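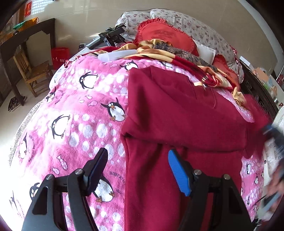 Garment folding from handheld gripper demos: does the background matter as much as we think?

gusset_theory
Posting our result because I'd like it torn apart before I write it up. We collected 2,659 folding demos with handheld grippers in people's bedrooms, then trained two policies. One got everything. The other got 1,339 demos, all of them on patterned bedding, the busier the better. Same gripper, same training recipe, tested on beds neither had seen. The small one folded sweatshirts just as well. Cartoon penguins on pink fleece may be the finest data augmentation money can buy, and my advisor would like a more dignified way of saying so.

Platdale_lurker
How many test trials?

gusset_theory
60 per policy, spread over 4 beds.

Platdale_lurker
So 15 a bed. I have had longer relationships with sandwiches. "Just as well" at that size covers a lot of ground. What are the intervals?

gusset_theory
Wide. They overlap enough to share a mortgage. I'm claiming the small set wasn't obviously worse, and I'll change the wording.

ticona_refugee
I don't buy the pattern story. Fleece on fleece is a friction problem. The top layer grabs the blanket, you pull a sleeve and the bed comes with it. If your patterned bedding is mostly fleece and your plain bedding is mostly cotton sheets, you've run a fabric study and named it after the penguins.

gusset_theory
That one hurts. The patterned half does lean fleece. I have labels for pattern and none for material.

ellard_bench
Go back and label it, it's an afternoon with coffee. I'd disagree with ticona on one thing though. With a camera on the gripper, the policy has to find the garment's edge before friction gets a vote. We trained on plain gray tables and our arm went straight for the first printed duvet cover it met. Pinched a daisy. Pinched it very confidently, too.

ticona_refugee
Sure, but what you're describing is a policy with no clutter in training. His big set already contains the patterned half. The question is why the plain half adds nothing, and I still say contact.

Platdale_lurker
Or the plain half is just easy and both policies have that covered. Has anybody tried the reverse split, plain bedding only, tested on the same beds?

gusset_theory
Running now. It has so far folded one sweatshirt and one corner of a blanket, which I'm scoring as a failure despite the nice crease.

prellix_user
Are the same people in both halves? When we used the Prellix grippers, operator style swamped everything else. One of ours folded like she was closing a pizza box, and the policy picked it up within a day.

gusset_theory
Partly the same people. I can split by operator, but some of them only ever recorded on one bed, so operator and blanket are stuck together for those.

ellard_bench
Then swap the blankets and have them record again. Dark top on light bedding and light top on dark, while you're at it.

gusset_theory
Fine. Material labels first, then the swap. I'll post the plain-only numbers when the run finishes, around 4 a.m. if the arm stays off the duvet.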